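### 3.2 Leaf drop in the first dry summer

I went into this part of the study expecting the hedging shrubs to sulk, and they did. We set out 304 young plants at the Dodeck plot, all from the same batch of cuttings, and left 93 of them without any extra water once they had settled in. The rest got a slow soak every other week (more on the hoses in Section 3.4, sadly).

The unwatered plants dropped their older leaves first, mostly from the inside of the shrub, and kept the tips green. I liked that! A gardener looking from the street would hardly notice a thinner middle. The silver-leaved form from Fekeck held on longer than the plain green one, though I wouldn't lean on that too hard – its bed gets shade after lunch, and I couldn't find a fair way to correct for it.

We raked, dried and weighed what fell under each row, which came to 2,137 bags of litter by the end of the season. Bags with soil in them were thrown out and are not in the totals. Litter that blew onto hard surfaces was never weighed either, so our figures run low, and paved walks do tend to collect it along one side (Figure 4). 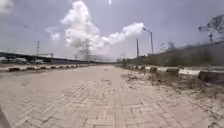 **Figure 4.** Dry leaves and twigs along the right side of a herringbone brick path.

For the spring count I went back to tagging single stems, 800 in all, and that gave much cleaner numbers than the bags did. Those are in Table 5, split by form and by watering.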